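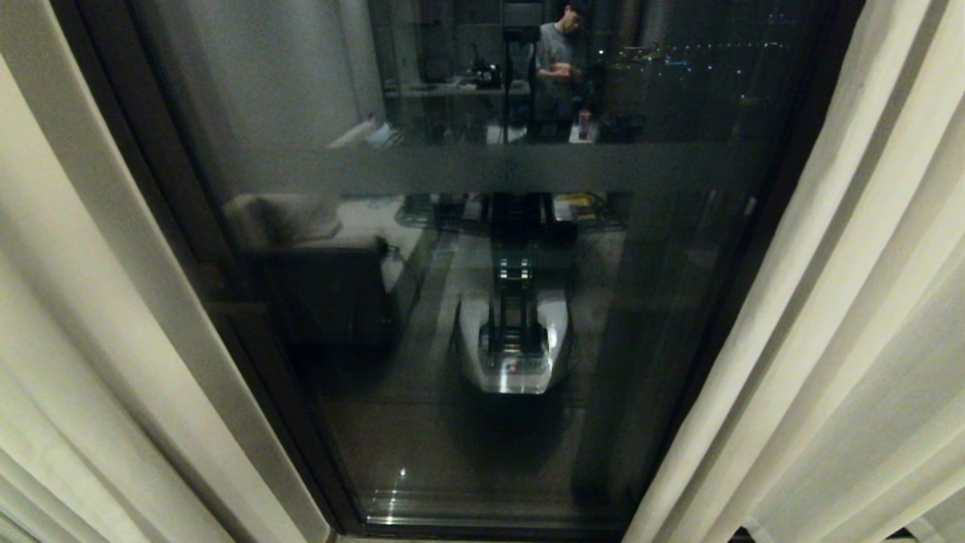 Figure 3. Window in a dark frame with pale cream curtains drawn to both sides, seen from the room at night. The glass shows a dim reflection of the lit interior.

3.2 Curtain position and evening heat loss

Window coverings were treated as a separate variable because earlier work on the Nutley housing stock had combined them with glazing type. That approach makes it hard to tell whether a warmer room has better glass or simply has its curtains closed. In the present study, glazing was recorded once at the start of monitoring, and curtain position was logged each evening by the occupants on a printed sheet.

The sample consisted of 70 living rooms in two districts, Nutley and Gostham. All had a single main window on an outside wall and a radiator on the same wall or on the wall next to it. Rooms with bay windows were left out, as were rooms with blinds only. Air temperature was measured at two heights with Prurneo loggers, one placed near the floor and one at seated head height. A third logger was fixed to the inner surface of the glass, close to the lower corner and away from direct radiator flow. Loggers were set to a ten-minute interval and were read out at the end of March.

Three curtain positions were defined: open, partly drawn, and closed. A curtain was coded as partly drawn if it covered any of the glass but left the middle of the window clear, the arrangement shown in Figure 3. This category proved to be the most common in both districts. It was also the least consistently reported. Some occupants wrote "open" for a position that others in the same building wrote as "half," and 41 sheets had to be recoded after a follow-up call.

After recoding, 1140 room-evenings were available for analysis. Evenings were dropped if the heating was off for the whole period, if a logger had failed, or if the outdoor temperature record from the Kos weather mast had a gap longer than one hour. Of the remaining evenings, 1099 had a complete set of readings at both heights and were used in the regression. The other 41 were kept for the surface temperature comparison only. The match with the number of recoded sheets is a coincidence, and the two sets overlap in only six cases.

Closed curtains were associated with a lower glass surface temperature and a smaller difference between floor and head height. Both effects were expected. A closed curtain holds a layer of cool air against the pane and limits the downward draft into the room. The effect was weaker where the curtain ended above the radiator and left a gap at the bottom, and it was absent in four rooms where the curtain hung in front of the radiator. In those rooms warm air rose behind the fabric and raised the temperature of the glass.

Partly drawn curtains could not be separated from open ones on any of the temperature measures. Fabric weight made no difference within this category. We take this to mean that the uncovered middle of the pane controls the draft, although the study was not designed to test air movement directly and no anemometer was used.

Reasons for leaving curtains open after dark were collected in the exit survey. The most frequent answers were habit, plants on the sill, and a wish to see the street. Several respondents in Gostham noted that they could see little outside once the lights were on, but left the curtains open anyway. Respondents on ground floors closed their curtains earlier than those on upper floors, and this difference held after controlling for household size.

Two limits should be noted. Curtain position was self-reported, and changes made during the evening were not captured. Lining was recorded only as present or absent, so the results cannot be used to compare lining materials. The coding sheet was revised on 4/18/24 to include a time column, and the revised version is given in Appendix B.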